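The Bath at Prekard

Posted Wednesday, November 20, 2019 in Short Fiction

The lease on the Darkham showroom ran out at the end of the month, and everything that was going to be sold had to be sold by Friday.
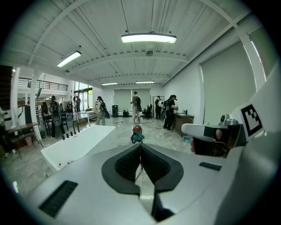

I had been hired for 4 days to answer questions and write receipts. The owner gave me a price list and a pen on a string and went off to argue with the landlord. By mid-morning people had started coming in with their backpacks and their wet shoes, and most of them stopped at the bathtub.

It was a Jacquet. It had a black tap with a neck like a swan's, and it sat on the concrete with nothing plumbed to it. The list said 400 dollars, as is, buyer to remove.

"What's wrong with it?" a woman asked me.

"Nothing that I know of."

"Then why is it 400?"

I told her the shop was closing. She ran her hand along the rim and turned one of the knobs, and waited, as if it might do something. Then she asked what the vacuum cost. The vacuum was ours, for cleaning up, and not on the list. She looked more disappointed about that than she had about the bath.

A man wanted to know if it would go through a 2-foot doorway. I said I doubted it. He measured it with his arms anyway and walked to the front door with his arms held out to the same width, and stood there looking at the gap. A couple I took to be his neighbours watched him do it. He came back and said he'd think about it.

I ate my sandwich at noon beside the window. The rain had moved off toward the Wotetti road and the light came in flat across the floor. I thought about my mother's place at Prekard, where the bath was pink and had a chip in it the shape of a tooth. She had talked about replacing it for 11 years. She cut pictures of white ones out of the weekend paper and kept them in the drawer with the takeaway menus.

When the owner came back I asked him whether staff got a discount.

"You've been here 3 hours," he said.

"Is that a no?"

He looked at the bath, and then at the door. I think he was working out who was going to carry it.

"Take it for half," he said. "But it goes tonight."

I wrote the receipt out to myself and went to find the number of my cousin with the ute.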